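Mesh desk tray
By Agata Marchetti — July 13, 2019

The mesh desk tray is a shallow metal basket for papers and small parts, and a wonderfully handy one! Trays are often stacked in tiers, as in the popular Trostmont pattern, with a rounded tubular rim to each. The open mesh lets light through and dust fall out — a real boon in workshops.
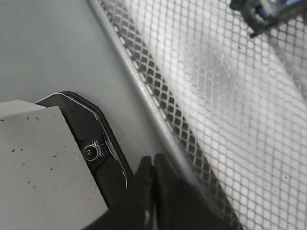
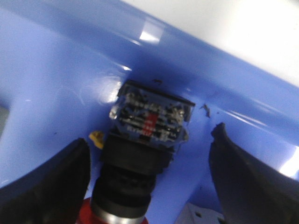
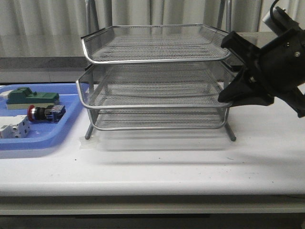

Rim and mesh of a tray (first); contact block in a blue plastic enclosure (second); stacked silver trays beside a light blue plastic one (third).

Plastic trays with raised edges suit push buttons and other switch parts, which can slip about on metal.

Related articles
Contact block
Gilbert letter rack
Push button

Filed under: Desks and storage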